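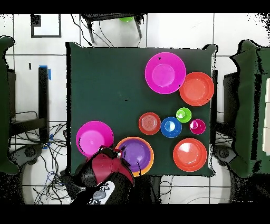
Section 1. Work Area and Floor

3 min read

Kosley Robotics Club, Dish Stacking Project
Station inspection, 10 May 2019

1.1 Table cloth flat and secured at the corners. Satisfactory.

1.2 Cables clear of the walking path. Needs correction. Cables on the floor beside the table must be gathered and covered before the next session. This item was also noted in February.

1.3 Student line kept 52 inches from the arm base. Satisfactory.

Section 2. Arm and Gripper

2.1 Emergency stop tested before power is applied to the motors. Satisfactory.

2.2 Speed limit set to 300 mm per second for student operation. Satisfactory.
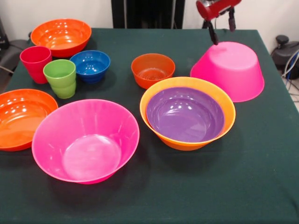

Gripper above an inverted pink bowl, Holtus Room.

2.3 Finger clearance checked over upright and inverted dishes. Satisfactory. Students shall lower the arm in short steps when a bowl is upside down.

2.4 Gripper fasteners tightened and entered in the log. Incomplete. The entry for run 17 is not initialed.

Section 3. Dishes and Nesting Task

3.1 Plastic dishes only. Satisfactory.

3.2 Nested dishes approached from directly overhead.
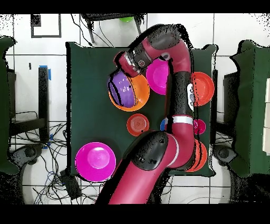

Satisfactory with comment. The operator shall call out before closing the fingers, and no student may reach over the table until the arm is parked.

3.3 Cracked dishes withdrawn. Satisfactory.

Result: approved for supervised use, pending items 1.2 and 2.4.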